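Thursday, late, kitchen

Slept badly again and I blame the plum jam. I had the window open and the whole house still smelled like a candle store when I went up to bed, and then I lay there thinking about lids. Did I hear all six of them pop? I heard five. I went down at 3 in the morning in my socks and pressed every single one with my thumb and they were fine, all of them, so that was an hour of my life spent on lids.

Anyway! The garden. The beans are up past the second string already and it's only June. I put in the Rurkora ones this year, the purple kind that Hoi-yan Lau swore by last summer, and I was rude about them at the time (who needs a purple bean that turns green in the pot?) and now I have to write her a note and say sorry. The flowers alone are worth it. The bees are all over them before I've even had coffee.

Tomatoes are another story. Four of the Courtois plants have that curl in the leaves, and I've read everything there is to read about leaf curl and it comes down to too much water or too little water, so thank you very much, that clears it up. I moved the two in pots closer to the shed and left the others alone. If they sulk, they sulk.

I did finally walk over to Bitanent to look at the seed swap cupboard, and came home with much more than I brought, as usual. A packet of something called Dralleck, which I think is a winter kale, in handwriting so bad I may be growing anything. Also leeks. I don't even like leeks that much but the packet was so full and it seemed a shame.

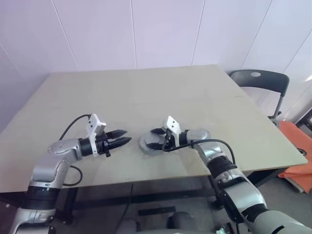
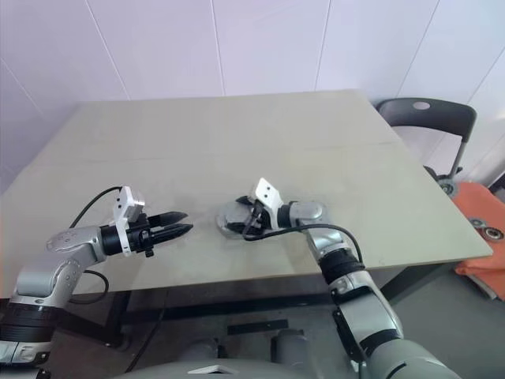
Diary no. 80, page 6

Had to stop there for dinner and then the phone rang and then it was dark, so I'm picking this up with the lamp on. Ghislain Ross called about the compost. He wants to go in together on a whole load of it, delivered, and split the cost, and I said yes before I'd thought about where on earth my half is going to sit. The driveway? It's going to have to be the driveway. I'll be shoveling until the end of the month and my back is already complaining about it in advance.

He also told me his garlic is out of the ground and curing in the garage, which made me panic a little and run out with the flashlight to look at mine. Bottom leaves brown, top leaves green. Another week, I think, or a bit more if it rains. I pulled one just to see and it was a decent size, with the skin still thin, so I chopped it up for tomorrow's eggs and the whole kitchen smells of it now instead of plums. An improvement!

Slugs got the basil. I don't want to talk about it.

Things to do before the weekend, so I can't pretend I forgot: tie up the beans again, find the good twine (it's in the shed or it's in the car), wash out the big pot, bring Hoi-yan two jars and the apology. Sow the leeks somewhere, even though it's late for them. And call the library about the plant book, which is almost 3 weeks overdue and has a tomato stain on the back cover that I'm going to have to own up to.

Rain just started. I left the cushions out.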